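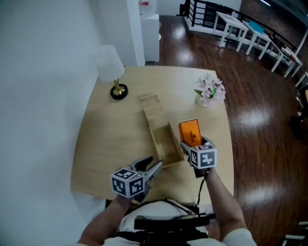
Table lamp, flowers and a wooden box on a light wood-grain table.

Okness to Open Home Goods Repair and Resale Store in Carkby

CARKBY (August 20, 2023) – Okness, the secondhand home goods retailer, will open a store in the Erdős Building in downtown Carkby this fall. The store will sell used furniture, lamps, kitchenware and small household items, and will have a repair counter where customers can bring in pieces they already own.

The Carkby store will be the company's third location and the first to offer repairs to the public. Until now, Okness has repaired only the goods it takes in for resale, at its workshop in Lanik.

The new store has 1,940 square feet of sales floor on the street level of the building, with the repair counter at the back. A receiving room behind the counter opens onto the alley, where customers dropping off larger pieces will be able to pull up and unload. The former tenant, a fabric shop, left the space in good condition, and Okness is keeping the original shelving along the north wall.

"People in Carkby have been driving to Lanik to shop with us for a long time, and many of them ask the same thing when they get there, which is whether we can fix a chair or rewire a lamp they have at home," the company said. "We had to keep telling them no. With the counter in Carkby we can say yes to most of those jobs."

What the repair counter will take

The counter will accept wooden furniture with loose joints, broken slats, missing knobs or damaged finishes. It will also accept table and floor lamps, picture frames, wooden boxes and chests, mirrors, and most small pieces with hinges, catches or drawer runners.

It will not accept upholstery work beyond drop-in seats, anything that runs on gas, large appliances, televisions, or antiques that need conservation work. Staff will keep a list of other shops in the area that handle those items and will give it to anyone who asks.

Customers will bring the item in, talk through the problem with a member of the repair staff, and get a written estimate before any work starts. There is no charge for the estimate. If the customer decides not to go ahead, the item can be taken home, or Okness will make an offer to buy it in its current state. Customers are asked to empty drawers and boxes before they come in and to remove light bulbs from lamps.

Small jobs, such as a new lamp cord or a reglued joint, will usually be done at the counter. Jobs that need the spray booth or the larger saws will go to the Lanik workshop on the company's own truck, which will make the trip 2 times a week. Customers will get a text message or a phone call, whichever they choose, when the piece is back in Carkby.

All lamp repairs will be tested before they are returned. Okness will replace cords, plugs, sockets and switches, but will not work on wiring that is part of a house, including hard-wired wall lights and ceiling fixtures that are still in place.

Results from the Lanik trial

Okness began a trial of customer repairs at Lanik in March, open only to people who had bought something from the company before. The trial was run to see how long common jobs take and what prices would cover the labor. The workshop received 2,022 requests during the trial, well above the number it had planned for, and stopped taking new ones early so that it could finish the work it had already accepted.

Lamps were the most requested repair, followed by dining chairs and then by drawers that would not open or close properly. Most of the lamps needed a new cord or socket. The chairs took longer than expected, mainly where an earlier repair had been made with screws or household glue that had to be cleaned out before the joint could be put back together.

The company made several changes to its plans as a result. The Carkby counter will have a bench set up only for lamps, so that quick electrical jobs do not wait behind furniture. Estimates for chairs will now include a separate line for removing old repairs. And the store will carry a larger range of parts than first intended, including casters, drawer pulls, shelf pins, felt pads and replacement lampshade fittings, for customers who would like to do the work themselves.

The trial also showed that some pieces are not worth fixing. In those cases staff will say so at the estimate stage. A drawer front that has swollen and split, for example, can often be patched, but the patch may cost more than a similar piece in good shape from the sales floor.

Resale on the main floor

The main floor will be arranged by room, with living room and bedroom furniture toward the front windows and kitchen and dining pieces closer to the middle. Lamps, vases, storage boxes, baskets and other small items will be on the north wall shelving. Every item will carry a tag with its price, its measurements and a note of any repair that has been made to it.

The measurements are a change from the Lanik store, where they are written only on larger pieces. Shoppers there often borrow a tape measure from the register, and the company will go on lending them out at both places.

Stock will come from the Carkby area as much as possible. Okness buys directly from households that are moving or clearing out a home and also takes items on consignment. Under consignment the owner sets a lowest acceptable price with the store, and the item stays on the floor for up to 3 months. Anything unsold after that can be picked up by the owner or marked down with the owner's agreement.

Sellers in Carkby can start bringing in items for purchase two weeks before the store opens. Photos can be sent ahead by email for anything too large to carry. The company asks for one photo of the whole piece, one of any damage, and one of the maker's mark or label if there is one. A photo is not needed for lamps, dishes and other small goods, which can be brought straight to the receiving room.

Items should be clean and dry. Okness does not buy mattresses, cribs, car seats, bicycle helmets, or bookcases with missing fixings. Rugs are considered case by case.

Delivery and parking

Local delivery will be available for furniture bought at the store, with the fee based on distance. Delivery covers the ground floor of a house or an elevator building. Carrying furniture up stairs can be arranged for an added charge, but staff need to know the width of the stairway and whether there is a turn.

The Erdős Building has a small customer lot on its east side that is shared with the other ground-floor businesses. Spaces cannot be reserved. The public garage across the street is open every day, and the bus from the Carkby train station stops in front of the building.

The entrance is at sidewalk level, and there are no steps between the front door and the repair counter. Aisles on the main floor will be kept wide enough for wheelchairs and strollers. Customers who would like help bringing an item in from the car can call the store when they arrive.

Hiring

Okness is hiring for the Carkby store now. Open positions include sales associates, a receiving clerk, a delivery driver and repair technicians. Technician positions call for experience with either furniture repair or lamp wiring, and new technicians will spend their first weeks at the Lanik workshop before moving to the counter. Full-time and part-time schedules are available. Applications can be picked up at the Lanik store or requested by email.

The exact opening date will be announced once the final building inspection is complete. The remaining work includes lighting on the main floor, a new service door at the receiving room and ventilation for the repair area. The Lanik store and workshop will keep their regular hours during the move, although the workshop will not accept new customer repairs until the Carkby counter is open. Repairs left over from the trial are not affected and will be returned through Lanik as arranged.

About Okness

Okness buys, repairs and sells secondhand furniture and household goods. The company is privately owned and has its office and workshop in Lanik.

Media contact

Okness Press Office, Lanik. Interior photos of the Carkby store and copies of the repair price list will be available on request after the opening date is announced.

###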